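Hello! I'm Osvaldo Prado, I look after the motion planning and control software at Stedance, and I'm hiring. One job, full time, to start as soon as you can manage it. I've written this myself because the last advert came back from the agency with the word "passionate" in it four times and I couldn't put my name to it.

The job is robotics software engineer (manipulation), and most of your day will be spent on a papered bench marked out in blue tape with two arms over it.
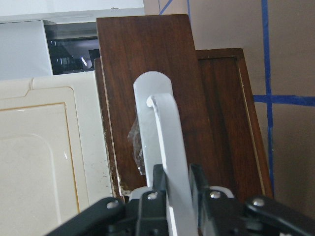
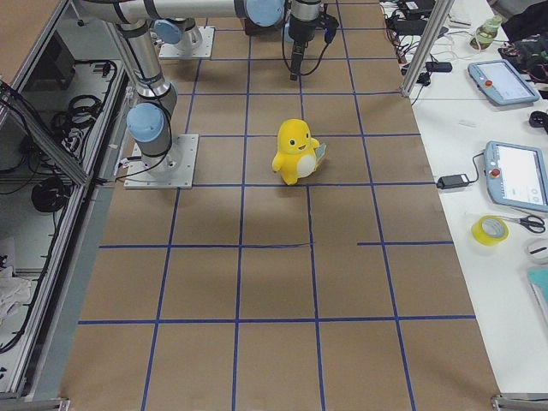
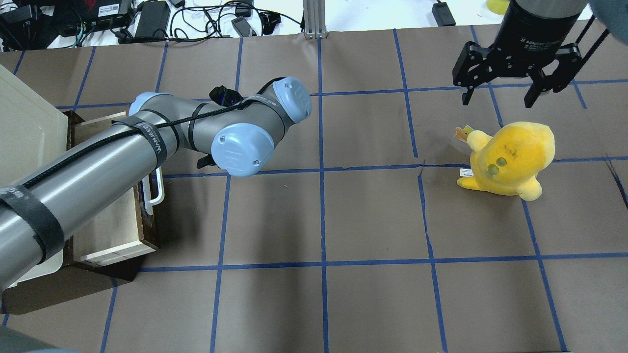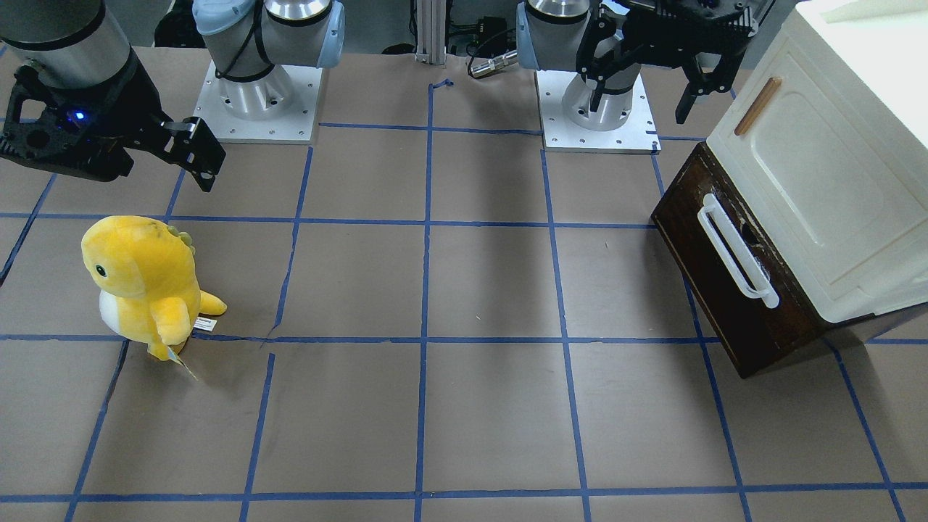 So, the work. We write the software that sits between "please put the toy in the drawer" and the joint commands that go out to a pair of arms. We have a planner called Pritusik, which is ours from top to bottom, and a perception package called Batista, which started life as somebody's side project and now holds up half the building. You would be working on the join between the two. At the moment that join is a slightly embarrassing pile of Python and I'd love someone to come and take it apart with me.

What does that mean in practice? Batista looks at a soft object and gives us a pose and a confidence. Pritusik wants a nice rigid shape it can plan around. Soft toys are not nice rigid shapes. They lean, they squash, they have arms that stick out and labels that look like geometry to a depth camera, and the pose estimate wanders by a few millimetres between one camera and the next. With one arm you can get away with a lot of that. With two arms reaching into the same square you really can't, and at present we deal with it by making the safety margins enormous and going slowly. I want us to stop doing that.

The first big thing I'd hand you is the two-arm scheduler. It decides who gets to go where and when, and it is far too polite: one arm will happily wait outside a region the other arm left ages ago. I've got a recorded set of 1,442 planning requests that we replay every night against whatever is on the main branch, and I can tell you from the logs that the waiting is where the time goes. You'd get that whole set on your first day, plus the viewer for stepping through the bad ones (the viewer is rather good, I wrote it over a wet bank holiday in May and I'm still showing it to people).

After that there's a list, and you can argue with me about the order:

Camera calibration. We have fixed views over the bench and moving ones on the arms, and getting them all to agree on where a tape corner is takes longer than I'd like. I want it to be one command and a cup of tea.

Grasp checking. The planner needs to know sooner when the fingers have closed on nothing, or on the edge of something it wasn't asked to pick up. We have the gripper position and the wrist view to go on and we don't make good use of either.

Drawers and doors. Pritusik can plan for a thing that slides or swings, but the constraint code is brittle and gives up when the handle isn't quite where the model says. I'd like it to adjust as it goes.

Logging. Our test suite writes 3,730 files on a full run, and finding the one you need is an art form. Please help.

Now, what I'm looking for. You should be comfortable in C++ and Python and not mind moving between them several times before lunch. You should have made a real arm do something, whether that was at work, at university or in a garage. I don't much mind which arm. You should know your way around transforms (you will be asked about a frame that's the wrong way round, I'm giving you that one for free) and have some feeling for sampling-based or optimisation-based planning. Both would be lovely, one is fine. If you've used ROS that helps, and if you've got strong opinions about ROS that's all right too as long as you can still get things done in it.

A degree isn't needed. Nor is a long list of papers. I'd far sooner read a bit of code you looked after for a year or two and can talk me through, warts and all.

You do need to be able to come in. We're in Plemberg, ten minutes' walk from the station, and the bench doesn't travel. Most of us do three days in and two at home, and when something's being tested it drifts to four and then drifts back again. Hours are flexible as long as we overlap between ten and three. There are 4 of us on the software side at the moment and you'd sit with us, within shouting distance of the arms.

Pay depends on experience and I'll tell you the band in my first reply, before you've spent an evening on anything. Holiday is 27 days plus bank holidays. There's a pension, a bike shed that locks, and a training budget I have to nag people to spend.

How to apply: send me a CV and about 200 words on a bug in something that moved. What it did, what you thought was wrong, what was really wrong. No covering letter please. If I like it we'll have a half-hour call, then a paid afternoon here where you and I look at a genuine failed plan together in the viewer. No whiteboard puzzles, no take-home test. You'll get an answer from me either way, with a reason if it's a no.

Applications close on 2023-09-30. That's a Saturday, so I won't be reading them until after the weekend, but please don't take that as an extension!

If you're not sure whether you fit, write and ask. Part time might be possible for the right person, and so might a later start.

Osvaldo

Contact | Jobs at Stedance | Privacy | © Stedance 2023 | Back to top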